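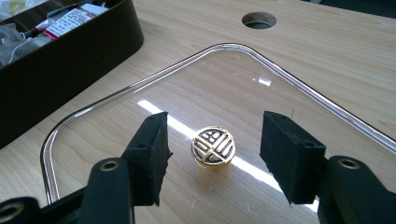
Page last changed: March

About Osska

Osska writes software for robot arms that handle small parts. The company has two products and sells no hardware.

Kettle is the perception and grasp planning library. It estimates the pose of an object from a wrist camera and returns a ranked list of grasps. Most current work on Kettle concerns small, polished metal objects on clear trays, where glare and a transparent base leave gaps in the depth data. The regression set holds 3,000 grasp attempts and runs in full before each release.

Bivby is the control layer. It takes a grasp from Kettle, plans the finger approach, and closes the loop on force at contact – a planner can be swapped without touching the driver code. Logs are written in an open format and can be replayed offline.

Daranee Wattanapong leads engineering and maintains the Bivby scheduler. The office and test benches are in Mendgate, Unit 528. Support requests should include the Kettle version, the calibration file and the replay log.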